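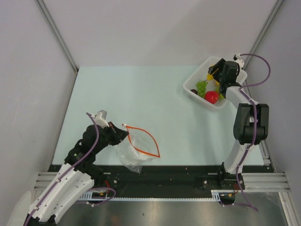 Reset rules for two-arm bagging cells

Grastus
Posted Wednesday, 09:40
Our draft says both arms go back to home before anyone reaches in to move the bag or the basket. At Weten they only pause them. Which do you use?

Bautista
Home, then drives off. A paused arm is still powered.

Flillosstead
Disagree. We do 100 resets a shift and homing adds 15 seconds each time. Pause is fine if the speed is capped.

Bautista
A speed cap does nothing for a finger caught at the elbow joint. Has it been risk assessed?

Flillosstead
Yes, for one arm. Not for 2.

Grastus
Then I'll leave homing in. I'm also adding a cable tie check at the start of each shift.

Flillosstead
No argument on the ties. Still think homing is overkill.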